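Nusrat Saha
Software for arms that pick things up. Posts are my own.

1/ A thread about one week with the grasp planner in Cotumis, and why I spent most of it on colour and timing, and very little on grasping.

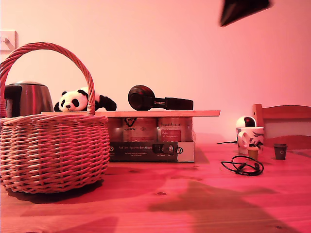

2/ The planner has three stages. Perception gives object masks and a depth cloud. Then a sampler proposes grasps. Then a checker throws away every grasp where the arm would hit something on the way. The third stage takes the most time, but the first one was hurting us.

3/ Our segmentation model was trained almost fully under white light. Under strong pink light the red channel is near its ceiling, and green and blue have very little left in them. Wood, cardboard and wicker come very close to each other. The masks leak from one into the next.

4/ My first idea was automatic white balance. Please do not do this without thinking. It corrects the average of the image, so when the arm moves and its shadow covers part of the table, the correction changes too. The masks then change between two frames although no object has moved.

5/ What I do now: fix exposure and gain at start, estimate one colour correction from the bare table, and keep it until the operator asks for a new one. It is a small change, 54 lines including the comments. Chaminda Jayawardena reviewed it and made me write better comments.

6/ Second topic: things with holes. A basket with a tall handle is a good teacher. In our old code each object became a convex hull, so the space under the handle was solid. Everything seen through the loop was "inside" the basket, and the checker refused every grasp there.

7/ Now we keep a voxel grid for any object where the hull is much bigger than the measured points. The loop stays open. The cost is memory and a slower check, so we do it only for objects which need it.

8/ Third topic: stacks. If a toy lies on a board, and the board lies on a box, the order matters. We build a small support graph before planning. An object with something on top of it cannot be the target. This rule is very simple and I am a little ashamed that we lived without it until April.

9/ The graph is still wrong sometimes. Brushed steel gives bad depth, and a kettle can look like it floats a little above the table. For now I snap any object to the nearest surface below it if the gap is small. I don't love this, but I have not found something cleaner.

10/ Thin cables: the depth sensor does not see them well, so we take them only from the colour image and mark them as "do not touch". No grasp may close over that area. Later I want to plan for them properly.

11/ On timing. The sampler makes 2,000 candidates and the checker had a limit of 500 milliseconds. With the voxel grids we were over the limit too often. I sorted the candidates by approach angle first, so the cheap ones are checked early, and we stop when enough good ones are found.

12/ Somebody asked if all this runs in the simulator also. Yes, but the simulator has perfect light, and this is exactly why I did not see the mask problem for so long. I added random coloured lamps to it on Friday. Two tests failed at once - I was quite happy.

13/ Still open: small cups near each other are joined into one mask when the light is strongly tinted. If you have worked on this with fixed exposure, please write to me. I have tried a depth edge term and it helps with big cups only.

14/ The colour correction is merged. The support graph is behind a flag called stack_order, off by default. Please turn it on and send me your logs, also the boring ones.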